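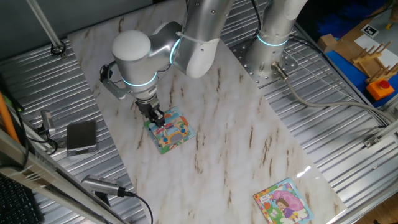
Fig. 5.1 Arm and gripper at the first book, second book waiting on the board.

Home | Set-up | Running trials | Scoring | Downloads

Nisbet Bench Guide, section 5: Thin flat objects on the marble board

Beat Prantl, November

This section covers the thin-object trials in the Goreo study. The study asks whether a policy trained on demonstrations can learn to get two fingers on a flat thing lying on a smooth surface, and how much of that depends on the glare. You should have finished section 4 (homing and cable checks) before you start.

5.1 Preparing the board

1. Lay the marble-patterned board on the ribbed deck. It does not need to line up with the slots.
2. Wipe the board with a dry cloth. Do not use polish.
3. Switch on the overhead lights and leave them as they are for the whole session.
4. Take one still from each camera and save it in the session folder as the light reference.

Note: the reflection on the board will sit in a different place if the lamps or the board are moved. We do not try to get rid of it. Dirnier's earlier set was shot with a matte cloth over everything, and the policy trained on it did badly as soon as the cloth came off.

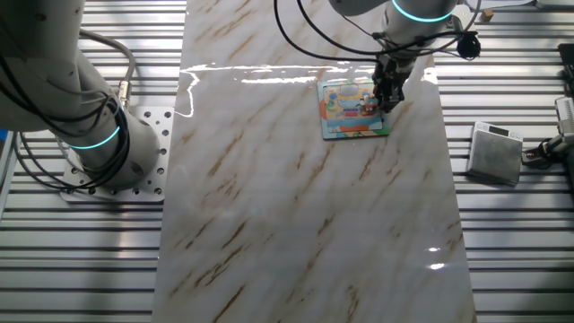 5.2 Teaching the approach

Demonstrations are given at low speed, one object at a time. A full set is 1000 demonstrations, and the published Goreo set has 1480 after the second round was added. You can stop and restart between objects without harming the data, but never part way through a grasp.

1. Place the object anywhere inside the working area. Vary the angle from one demonstration to the next.
2. Start recording, then bring the gripper down over the object.
3. Close the fingers slowly. If the object slides, carry on and try again in the same recording.
4. Lift, hold still, and stop recording.
5. Mark the recording as held, slipped or missed.

Keep the slipped ones. In the first round we threw them away, and the trained policy had no idea what to do when a book skated off under the fingers. With the slips left in, it learned to go back for a second try.

Caution: do not steady the object by hand while the arm is powered. Use the pause button on the pendant and wait for the arm to settle first. 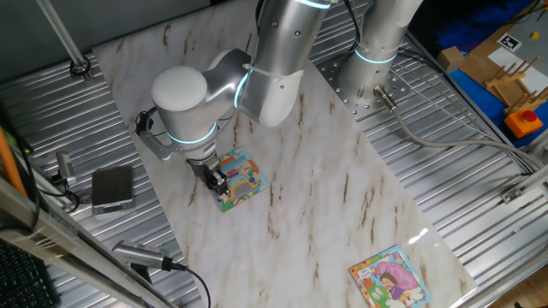
5.3 Testing with a second object in view

The policy has to be tested with something else on the board as well as the target. A single object is too easy, and the success rate you get from it will not stand up later. Each test block is 16 trials with the same pair. Set the two objects well apart, as with the board books, where the one with the child in purple is down near the edge of the marble and the gripper is at the other. Swap the target halfway through the block so that the policy cannot get by on position alone.

1. Load the policy file and check the name shown on the console.
2. Enter the target object.
3. Run the trial. Do not touch the board until the arm has gone back to its rest pose.
4. Score the trial before you reset. Going to the wrong object is scored as a miss, even if the grasp itself is good.

Note: if the arm hovers between the two objects and does not commit, let the trial time out. Write "undecided" in the remarks column.

5.4 Checking the grasp from the wrist view

The outside cameras are poor at showing how a thin object sits in the fingers. Use the wrist view for scoring. Look for the top edge of the card or book and compare its slope with the edge of the marble board. A small tilt is fine. If the picture side has turned well away from the camera, score it as held but mark it "rotated" — these are counted separately in the results table.
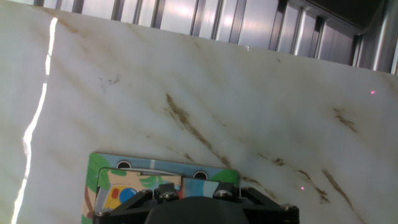
Fig. 5.4 Wrist view with an illustrated card in the gripper.

Caution: the fastening screws on the gripper should be checked by hand at the end of each session, with the power off. Go on to section 6 for exporting the scores.

Comments (3)

Troden_lab: We ran 5.3 with plain cards in place of books and got far more undecided trials. Is there a minimum thickness you would recommend?

Beat Prantl: Not one I could defend. We have only used picture books and puzzle boards for this section. Plain cards are a different problem, and I would score them as their own group.

mk: Step 4 in 5.1 — does the light reference need to be redone after lunch if nothing was moved? The window side of our room changes a lot by 15:00.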